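June, bench 3, morning

Second round on the starch paste for the Mikberg ledger. Yesterday's batch was too thin and ran under the spine lining, so I cut the water back and cooked it longer. Wheat starch, one part to four by volume, soaked overnight, then 24 minutes on low heat with the whisk going the whole time. It turned translucent later than I expected and held a soft peak when I pulled the spoon out. Sieved three times. There were still a few grains on the last pass, so the horsehair sieve may need replacing before the others use it.

Text block: 186 leaves, hand ruled, iron gall ink. Sewing is sound except for the last gathering, where the thread has gone at the kettle stitch. Elfriede Bühler thinks we can link it to the next gathering without touching the rest, and I agree. Linen thread, 18/3, waxed lightly. Did a trial on the dummy first and the tension was fine.
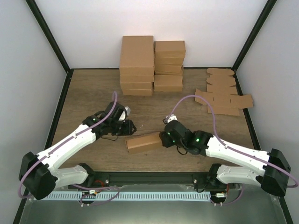

The lining paper is the other question. The Khaemba kozo is the right weight but it has a slight yellow cast next to the old paper. It won't show under leather. For the hinges it will, so I tore test strips and toned them with dilute acrylic, 7 drops of raw umber to the small dish. Strip B is closest. Strip C went gray as it dried. Keep B in the folder with the swatches, please, and don't trim it.

2:40 p.m. – Pasted up the first spine lining. Grain running head to tail, paste on the paper only, bone folder through silicone release. Laid down without bubbles. Left it under light weight with blotter on both sides, blotters changed at 3:15 and again at 4.

Boards are warped outward at the fore edge, the front one more than the back. I don't want to press them until the lining has had a full night.

To do:
- link the last gathering
- tone enough kozo for both hinges (strip B recipe)
- ask Elfriede about the corner leather
- wash the brushes properly – the big one still had paste up in the ferrule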